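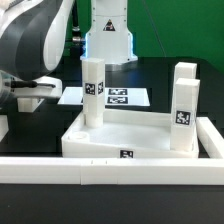

Blocks, trays and the tolerance problem

Home | Notes | Bench | Archive | Contact

The block set was due for a rework in September, and I finally got through it. These are my notes on the dimensions, the trays and the marker placement, mainly so I don't have to work it out again next year.

The old set was cut from whatever offcuts I had, and no two blocks agreed on width. It didn't matter while they were just lying on the table. It mattered a lot once they had to stand on end in a tray. A tall block with a small base will tip if the bottom face is even slightly out of square, and mine were out by enough to see daylight under one corner. I ran the old ones over a sheet of 400 grit on a piece of glass, which helped with two of them and made a third worse.

The new set is all white and all rectangular. I drew them in Vireo, which I use for anything with straight sides, and kept the file dead simple: one body, one base sketch, height as a named parameter. I left the corners plain. Chamfers look nice but they eat into the flat area, and I wanted as much flat area as possible for the markers.

Trays

The trays are shallow, white, with raised walls. My first version had walls that were too high. They held a block well, but they also hid the lower part of it, and any marker placed below the midline was lost from most angles. The second version dropped the wall height and gave up some support. A block with a square base doesn't need much support, so I kept the lower walls.

Clearance took longer than it should have. I started with a snug fit, on the theory that snug meant repeatable. A snug fit also means the block has to go in dead vertical or it binds on the wall. I opened the tray up well past that. Now a block can stand near one wall or the other, and the position gets read from the markers instead of being assumed from the tray.

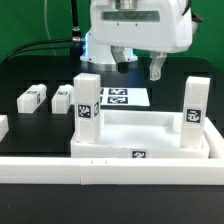 White blocks on the black table, marker sheet at the back.

Markers

Black and white squares, printed at home. The notes that matter:

- Matte paper for anything that can take it. Gloss gives a bright patch under the lights, and the patch always seems to sit on a marker.
- Leave a white border around the black. On a white block you get some of that for free, but trim it too close on a crooked cut and the edge goes soft.
- Markers go near the upper half of a standing block. Low ones disappear behind the tray wall.
- Put one on the front face and one on the side. If the block gets turned, the second face still gives you something to read.
- End faces get one too, for when a block is lying down.

I used Hevell label stock for the small ones. It cuts cleanly, but the adhesive grabs on contact and you get one go at placing it. I tried a removable stock first and the corners lifted. A lifted corner is bad enough that I'd sooner peel the whole thing off and start over.

The flat white plate at the back is the one part I'd do differently. It is glossy, and it catches light from above. The markers on it sit toward the right-hand side, which helps a bit, but I'd like to give the whole surface a light sanding or a coat of something flat. I have half a can of Zirside matte clear in the garage and haven't tested it on a scrap yet.

Background

Black table, green backdrop. White blocks on black is about as much contrast as you can ask for, and the edges come up well. The trade-off is that dust shows on the black immediately. I wipe it down before each session with a slightly damp microfibre cloth, then a dry one. Paper towel leaves lint.
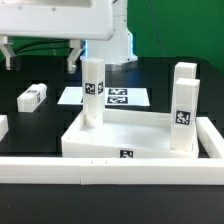

Tall block on end in the front tray.

Storage

The blocks used to live loose in a shoebox, and the markers got scuffed on the corners. I've moved them to a Matei parts case with foam between the layers, stored marker side up. The trays stack beside it. Spare markers go in an envelope taped inside the lid, already trimmed, with the size written on the front in pencil.

Still to do

Sand or coat the plate. Reprint the narrow side markers, as the black came out a bit grey on the last sheet. Write the height on each block in the file, so the drawing and the part can be matched up without digging out the calipers. I'd also like a second tray with a slightly longer footprint, but that can wait until I've bought more filament.

Recent posts

Squaring small parts on glass
Why my label printer drifts to the left
Foam inserts, cut badly and then less badly
Matte or gloss: test prints under bench lights

This site uses cookies to remember your settings. By continuing to browse you accept their use.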